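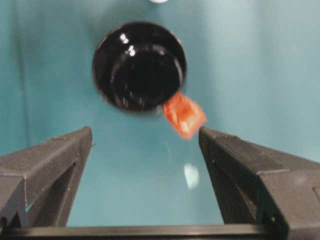
Black and glossy, seen from overhead, with a small orange-red item against its rim. Teal surface.

Small things from the kitchen
Duster, Hesurcombe
22 September 2025

Duster is a shared store of household goods in Hesurcombe. People bring in what they have cleared out of kitchens and dining rooms, and other people take it away. The large things look after themselves. A table or a set of shelves is usually spoken for on the morning it comes in. This page is for the small things, the ones that arrive at the bottom of the box: cups, bowls, lids, egg cups, packets, stoppers, spoons, and pieces that have come away from something else.

The notes are grouped by kind and follow the order of the shelves in the back room, starting at the door. Sizes are given where somebody has asked for them. Nothing on this page can be held back by email, but you are welcome to write and ask whether it is still there.

Round and black
Glossy black is hard to put a name to from above. A cup, a small bowl and a cap can all show the same thick rim and the same round hollow in the middle, and the shine hides a good deal. On the shelf we keep everything of this sort together until it has been turned over and looked at from the side.

Black cups
These go next to the white ones. Black shows every trace of hard water, and we have plenty of that here. A soak in warm water with a spoonful of vinegar clears most of it, then a rinse and a dry cloth. Chips show up pale against the glaze, so run a finger round the rim before you take one home.

Small bowls
Dipping bowls, salt bowls, the kind that are given away with a set and never matched again. They stack badly if the rims are thick. We put a square of kitchen paper between each one and the next, and ask that you put it back.

Caps and lids
Kept in the two shallow trays at elbow height. Plastic lids on the left, metal on the right. If you have the jar, bring the jar. A lid that looks right in the hand is often a few millimetres out.

Stray cavities
A family name for anything hollow that we cannot place. At the moment it covers the tops of two or three storage tins, a holder for something, and a deep plastic disc that may have been part of a coffee maker. If you recognise one, write it on the card.

Cups without saucers
By far the largest group. We stopped trying to pair them in the spring. The better ones are hung on hooks under the second shelf and the rest stand in rows with the handles facing right. People use them for pencils, seedlings and paint water as much as for tea.

Saucers without cups
On the shelf below. Good under plant pots. The plain ones go first, and the ones with gold edging stay a long time - they can't go in a microwave and most people want things that can.

Measuring cups
One nesting set is complete and is tied together with string. The others are odd sizes. The clear jug marked to 600 ml has lost the lower part of its scale in the wash and is only reliable from 200 ml upwards. It is still a decent jug.

Egg cups
These come in quickly after Easter and leave slowly for the rest of the year. The tall ones with a foot tip over on the wire shelf, so they have been moved to the cupboard with the glass doors.

Packets
Loose packets turn up inside cups and bowls more often than anywhere else. Sauce, sugar, seasoning, seeds, the little sachets that come with new shoes. Shiny wrapping is easy to spot on the sorting surface, and crumpled plastic is easy to mistake for a sweet. Food in packets is kept only if it is sealed and the date can be read. Anything else goes in the bin under the bench.

Wrapped pieces
Some donors wrap small breakables in whatever is nearest. Please unwrap on the bench and not over the box. An egg timer went out with the rubbish last September inside a ball of orange tissue, and we would like to avoid doing that again.

Bright things
Red, orange and yellow plastic has its own basket. Picnic beakers, biscuit cutters, clips for bags, children's spoons. The basket was started for the playgroup at Lurnham, who empty it when they are passing, but it is open to anyone.

Cutlery
In the drawer unit, sorted by kind and not by pattern. Sharp knives are locked away and you will need to ask. Teaspoons are always short. If you have a drawer full of spare teaspoons at home, this is the place for them.

Stoppers and corks
Sink plugs, bath plugs, wine corks, the rubber stoppers out of old flasks. All in one deep tin. The plugs are marked with their width in pencil on the underside. Basin plugs and sink plugs look alike until you get them home, so measure the hole first.

Salt and pepper
Pairs are tied at the neck. Singles are lined up behind them. Shake each one before you take it, since old salt sets hard in the bottom and has to be chipped out with a skewer.

Graters, peelers and presses
Hung on the pegboard. Rust on a peeler blade can be scrubbed off if it is light. The garlic presses are stiff but they work.

Unmatched parts
The last tray before the window, and the one with the most to read. Knobs from saucepan lids, feet from toasters, hinges from storage jars, the inner ring from a salad spinner. Labels have been tied on where we know the maker. A good number of parts have gone back to the thing they came from, including the handle of a casserole that had been in use without one for years.

How the sorting is done
Boxes are emptied on to the plain surface first, one box at a time, and nothing is stacked until everything has been spread out. Put hollow things with the opening upwards so that you can see whether anything has been left inside. Small items that touch larger ones should be moved apart before either is picked up. That saves a lot of searching on the floor.

Dust and dry crumbs are wiped off with a cloth. Sticky things go in the washing-up bowl. Glossy finishes need a soft cloth only, as scouring pads leave a mesh of fine lines that you notice the first time the light falls on them.

Trays are filled to the rim and no higher. When a tray is full, the oldest pieces move down to the crates by the back door, and these can be taken by the armful. Last year the crates alone saw 2,000 pieces through.

A note on the colours
Teal makes a good background for sorting. White china stands out on it, and so do black, orange and red. Clear glass is harder, and green is hardest of all. For glass we use the dark tray, and for green things there is a sheet of card that lives behind the door.

Things we have enough of
Takeaway tubs. Novelty mugs. Plastic cutlery. Lids for takeaway tubs. Jam jars without lids are welcome until the end of the month and after that please try the Urrego, further down the same road, where they make chutney and get through a lot of them.

Things we are looking for
Saucepan lids in the smaller sizes. Plain black or white bowls that stack. A pastry brush with its bristles. Teaspoons, as above. A set of 4 matching tumblers, any pattern, for a family who have asked twice. Kitchen scales with a pan, working or nearly working.

Visiting
The back room is open on the same days as the front. Go through the shop and past the coats. The light switch is on the left at shoulder height, behind the curtain. Bring your own bag or box, and newspaper if you are taking anything breakable - we run out by the middle of the morning.

There is no charge for anything in the trays. The tin by the door is for the electricity.

Corrections
If something has been put in the wrong group, move it. If it is still wrong the week after, leave a note on the bench with the name of the thing and what it is for. Notes from the last few months have identified a butter curler, a lemon tap and the missing lid of the brown teapot, which is back on the teapot and has been moved to the front window.

Next page: jugs and teapots
Previous page: tins and boxes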